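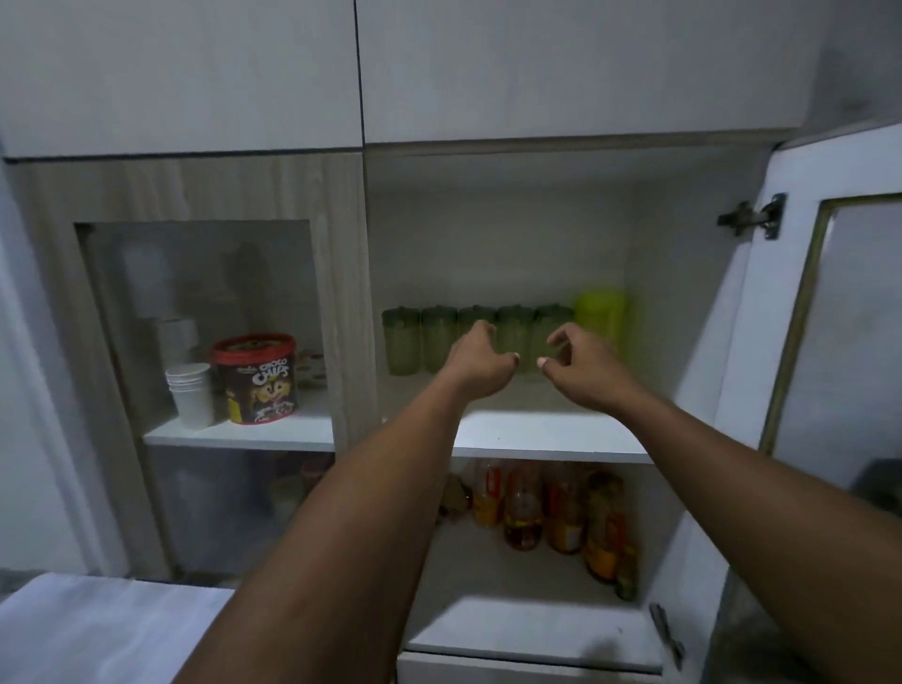
Wurnasell House Residents' Association
Search minutes, notices, lost property Go
6 min read

Minutes of the July Kitchen Meeting

Held in the shared kitchen, starting at 7:00 p.m. by the wall clock and 7:10 by the stove. The stove was overruled.

Present: both residents from the top floor, the back bedroom, the front bedroom, the den, and the small room over the porch. The basement sent regrets and a bag of chips. The regrets were noted and the chips were opened.

1. Minutes of the last meeting

Approved, with one correction. Under "Dish sponge," the words "a matter of taste" should read "a matter of waste." The front bedroom asked that it be recorded that the original wording was also fair.

2. Matters arising

The drip under the sink has been fixed. The drip in the upstairs bathroom has not, and the top floor described it at some length. The landlord's office at Midora has been written to again. The back bedroom has kept copies of both letters and will add the third when it becomes necessary.

The missing potato masher was found in the den. The den said it had been used for potatoes. There were no further questions.

3. The cup cabinet

This was the main business of the evening and took longer than all the rest put together.

The den reported on the tidying of the cabinet. The green plastic tumblers now stand in one row along the back of the upper shelf, with the yellow-green container with the rounded lid at the right-hand end. Bottles and jars are in the section underneath. The den asked for the arrangement to be adopted as the permanent one, or at least as one that would survive a weekend.

The front bedroom objected to the tumblers being at the back. It is a shelf, the front bedroom said, and the front of it is free. The den replied that anything put at the front of that shelf gets knocked by whoever is after the thing behind it, and referred the meeting to the gravy boat, which was with us until March.

The porch room asked why the tumblers could not be stacked. The back bedroom answered that they had been stacked all winter and that separating them had taken two people and some warm water. The top floor remembered this as a pleasant evening. The back bedroom did not.

It was proposed that each resident have an assigned tumbler. As they all match, this would call for names, stickers, or good faith. Stickers were rejected on the grounds that they come off in the wash and get found later in the salad. Good faith was tried in the spring. The proposal was withdrawn.

The yellow-green container was then discussed. The porch room would like it moved to the counter, where it could be reached without first putting a hand past the tumblers. The den would like it left where it is, where it looks nice. The front bedroom asked what was in it. The den said that was a separate item and could be raised in August.

Agreed:

Tumblers stay in a single row, at the back, right way up. The question of upside down was raised, and the meeting looked at the clock.
The lidded container stays at the right for a trial period of one month.
Anyone who takes out a tumbler puts a clean one back in the gap. "I was still using it" will be accepted until bedtime.
Nothing else goes on that shelf. This includes mail.

4. The lower section

The meeting moved on to the bottles and jars with less energy.

The back bedroom said that the section was too crowded and that getting to anything on the left meant lifting something on the right. It was suggested that tall bottles go at the back and jars in front. The top floor pointed out that this was the rule already. The back bedroom said it must be a very quiet rule.

There followed a discussion of the amber bottles. Two residents each believed they had bought the taller one. The porch room offered to settle it by finishing it. Left for the two residents to sort out between themselves, away from the chips.

The wider jar with the yellow-orange label is to be used up before another of the same is bought. The front bedroom, who does the Rennie run, asked that this be written on the list in capitals, and it has been.

The top floor asked whether small packets could live in the drawer instead. The drawer is full. What it is full of will be looked into. The den remembers a bicycle lamp.

Agreed: everything in the lower section to be taken out, the shelf wiped, and anything past its date thrown away, including anything a resident is fond of. The den and the back bedroom to do this together, so that each can keep an eye on the other.

5. Shelf liner

The top floor had priced shelf liner at Witon and brought a sample, which was passed around. The color was called "oatmeal" on the packet and other things in the room. The front bedroom felt that a white shelf is a good shelf for showing crumbs. The den felt the same, as an argument for liner.

Put to a vote. Two for, two against, and the others had gone to see whether the dryer had stopped. The sample will be used as a bookmark until next time.

6. House funds

The kitchen jar holds $111. This is more than expected and led to brief suspicion. The porch room explained that the total includes the deposit on the folding chairs, which has to go back. The top floor proposed a toaster with slots wide enough for a bagel. The back bedroom proposed that people cut their bagels thinner. Carried over.

7. Any other business

The den asked that cabinet doors be closed after use, having met one with the forehead. Agreed, with sympathy.

The front bedroom asked whether humming while unloading the dishwasher could be limited to songs with more than one verse. Noted.

The porch room said thank you for the soup. It was not clear who had made the soup, and three residents accepted the thanks.

8. Actions

Den and back bedroom: clear and wipe the lower section before the next meeting.
Front bedroom: shopping list, capitals.
Porch room: return the folding chairs and bring back a receipt this time.
Top floor: letter to Midora about the bathroom drip, firm but without the drawing.
Everyone: the gap rule for tumblers.

Next meeting in August, same kitchen, after supper. Contents of the lidded container to be taken as the first item. The basement has been asked to attend in person, or to send a larger bag.

Meeting closed at 8:40 p.m., stove time, as the wall clock had by then stopped.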